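La troisième cuisine

La cuisine de Covlow n'existait que dans l'ordinateur, mais j'y passais mes journées. J'avais été engagée chez Tremblay pour écrire les consignes et noter les essais. 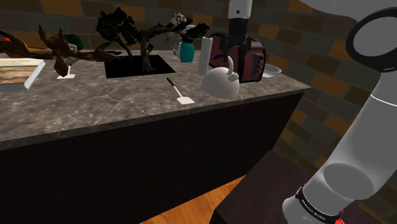 La consigne du matin tenait en une ligne : prendre la bouilloire et la poser près du grille-pain, sans rien renverser. Sivik, c'était le nom du programme, avait droit à 300 essais par nuit. Je regardais les échecs en buvant mon café, à vitesse triple.

Au début, il serrait trop tôt. Ensuite il serrait trop tard. Vers la fin de la nuit, il soulevait la bouilloire par l'anse, la tenait une seconde et la reposait là où il l'avait prise. Le logiciel comptait cela comme une réussite partielle. Moi, je mettais zéro.

Le bonsaï dans l'évier venait d'un collègue parti chez Cadby. On avait demandé trois fois qu'il soit retiré. La réponse était toujours la même : dans une vraie maison, les gens laissent des choses dans l'évier.

À midi, le client a appelé. Il voulait savoir si la machine ferait la vaisselle en juin. J'ai répondu qu'elle savait presque déplacer une bouilloire vide. Il a demandé ce que voulait dire presque. Je lui ai lu mes chiffres et il a dit qu'il rappellerait.

L'après-midi, j'ai changé la consigne. La spatule, cette fois. Un objet plat sur une surface plate, c'est ce qu'il y a de pire. Sivik poussait le manche, le perdait, recommençait. J'ai porté la limite de la nuit suivante jusqu'à 700 essais et j'ai éteint l'écran.

Chez moi, la vaisselle de la veille attendait. J'ai pris la spatule au fond de l'évier sans la regarder, je l'ai lavée et je l'ai mise à sécher. Puis j'ai essayé de la ramasser en ne me servant que de deux doigts, bien raides. Elle a glissé derrière la cuisinière. J'ai mis un quart d'heure à la récupérer.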